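Clear a bedroom floor fast (before you vacuum)

Posted 20 Jul 2022

Quick one. Carpet, bed, nightstand, stuff everywhere. You want it done before the vacuum comes out.

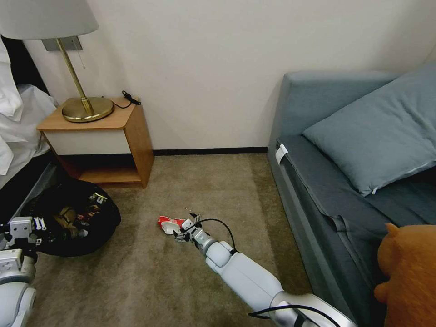

Start with trash. Only trash. Wrappers, cups, receipts, tags. Don't fold anything, don't read anything, don't sit on the bed. Walk the edges of the room first, then the middle. Most of it ends up along the bed anyway.

What you need:
- one trash bag, small is fine
- one bag or bin for things that stay
- damp cloth

Step 1. Trash in the bag. Crumpled wrappers get picked up whole, not dragged, or you get crumbs all through the carpet. Sticky cup? Fold it in on itself first.

Step 2. Bags on the floor. Soft ones lying open are the worst, half the stuff slides out when you lift them. Push everything back in, close it, then lift from both sides. Goes on a hook or a chair. Sort it later, seperate job.

Step 3. Bedding up off the carpet. Just throw the loose end back on the bed for now. Make the bed after you vacuum.

Step 4. Under the bed. Flashlight, one look. Socks, pens, hair ties. I lost a Katene voucher worth 500 points under mine in January, found it expired.

Step 5. Nightstand. Lamp stays put. Coil the cords and put them in the drawer, a twist tie is plenty. I paid for the Wendard cord clips and they fell off in a week. Wipe the top, then the open shelf if there is one, top down so the dust ends up on the floor.

Step 6. Vacuum. Slow along the baseboard, then rows out to the door. Mine is an old Vemon, 800 watts, does fine on short pile. Thick carpet, go over it twice.

Stain under the trash? Blot, cold water, blot again. No scrubing. Let it dry before you vacuum that spot.

Take the trash bag out right away. Then make the bed.

Next page: closets.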